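3.2 Collecting the demonstrations

We were happy to find that most of the people who came to teach the robot needed very little coaching. Each operator sat down with the two leader arms of the Gondex rig, one in each hand, and the follower arms on the table copied whatever they did. We gave everyone 30 minutes of free play first, with no recording at all, and we would warmly suggest the same to any group starting out, as the early fumbles are part of getting comfortable and we did not want them in the training set. After that, each operator recorded 60 demonstrations of the sorting task, resting whenever they liked, for a total of 2850 usable episodes once the spoiled ones had been set aside.

The sorting task asks the two arms to share a row of open containers (Figure 4). Either arm may go first, and both may move together if the operator feels up to it. Antigoni Kyriakidis, who ran most of the sessions, noticed early on that people tend to look hard at one hand and let the other one drift, and so we added a short pause tone that operators could trigger with a foot pedal whenever they wanted to gather themselves. The pauses were trimmed before training, following the steps in Section 3.4.

Figure 4. The sorting task under remote control. The left gripper is closed on the tall black object in the yellow crate, while the right gripper, still open, is beside the jar with the pinkish lid. A second jar stands in the red crate between them.
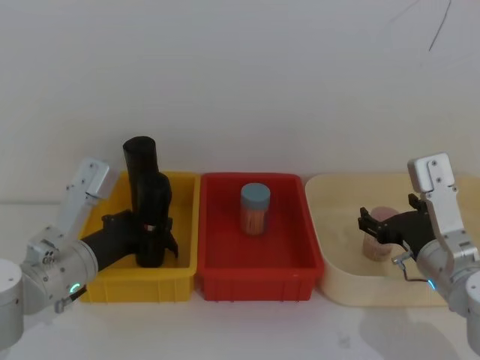

48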